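Comparing Two Sets of Gripper Fingers on a Two-Arm Bench
By a second-year automation student, Pickering
January

I signed up for this project because I thought grippers would be the easy part. Arms are hard, cameras are hard, but a gripper opens and closes, so how much can there be to write about? Quite a lot, as I found out by the end of the first week.

The question I picked was a small one. Our lab has two finger designs that fit the same wrist, and people tend to use whichever one is already screwed on. The Ploneo fingers are stiff and fairly narrow. The Jurnard fingers have a softer pad and a bit more give. I wanted to know which set is better for small, light, round things that roll away when you touch them, and highlighters are exactly that (plus the supply closet had a whole drawer of them). The job was capping and uncapping, which needs both arms: one holds the barrel, the other deals with the cap.

What the setup looks like

Both arms are bolted to the front rail and reach in over a white tabletop with plain walls on three sides. I asked for the walls to stay up the whole time, even though they make it annoying to reach in and reset things, so the camera views would stay the same from one session to the next. Each wrist has its own small camera mounted on top, and the cables run back along the forearms with enough slack for the elbow to move. I got the slack wrong at first and had to redo the ties on both sides — if the cable pulls at all, the wrist camera tilts and you spend the next session wondering why your grasps are landing off to one side.

Most of the hard stuff happens with the gripper tips nearly touching in the middle of the table. Both arms have to come in low, and neither one can see much past the other one's fingers.

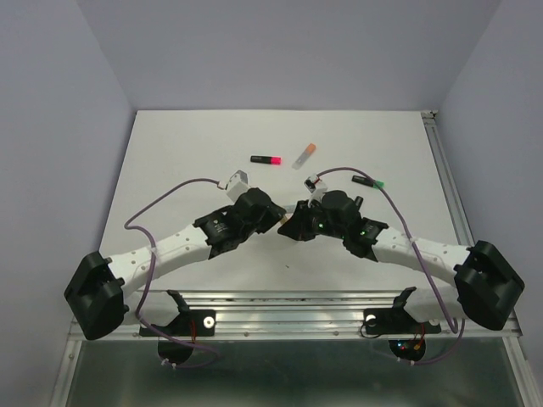
How I ran the trials

A trial started with the highlighters put down wherever, no neat rows. I drove both arms myself through the Cavico controller and did the same task with each finger set. I swapped fingers between sessions and never in the middle of one, so I couldn't blame a bad run on a screw I hadn't tightened. By the end I had 2,315 logged grasps. That sounds like a lot, but plenty of those were me closing on nothing, and I kept them in. A miss is a result too, and I didn't trust myself to decide afterward which ones were "real" attempts.

I should say that I got better at driving as the weeks went on, and that's a problem for the comparison. I tried to deal with it by going back and forth between the sets so neither one got all my clumsy early sessions. It helps some. If I did this again I'd get a second driver.

The part I underestimated was clutter. One highlighter alone is pretty forgiving, and you can come at it from almost any angle. Put several close together and the first thing your finger does is push the neighbor, which pushes its neighbor, and now your nice approach is useless. Loose caps are worse. They're short, and they like to end up tight against a barrel where there's no room for a finger on that side.
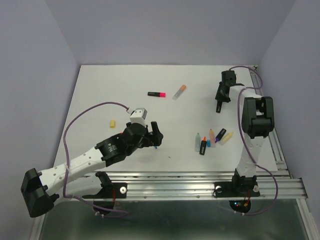
With the stiff Ploneo fingers I could get into tighter gaps, no question. They're thin enough to slide down beside a barrel without shoving everything over. Once they had hold of something, though, any twist in the grasp stayed there, and I'd have to set the thing down and try again. The Jurnard pads were the opposite. I knocked more stuff around getting in, but the grip settled by itself and the pull on the cap went straighter. My favorite number from the whole project is 66, my longest streak of clean uncappings without a drop, and it came with the soft pads. I really wanted to beat it with the other set and never got close!

For the controller I only changed one thing, the closing speed. Slower was better for both sets, and it made a bigger difference for the stiff ones. I wish I'd tested that earlier, before I'd settled on a speed and logged a pile of sessions with it.

What I'd recommend

If the table is crowded, use the Ploneo fingers and go slow. For anything where two arms pull against each other, I'd put the Jurnard pads on and clear a little space first. Mixing them, one kind on each arm, is what I'd try next — stiff for picking, soft for holding. I ran out of bench time before I could set that up, and the spare wrist plate is still in the drawer under the bench if somebody wants to pick it up.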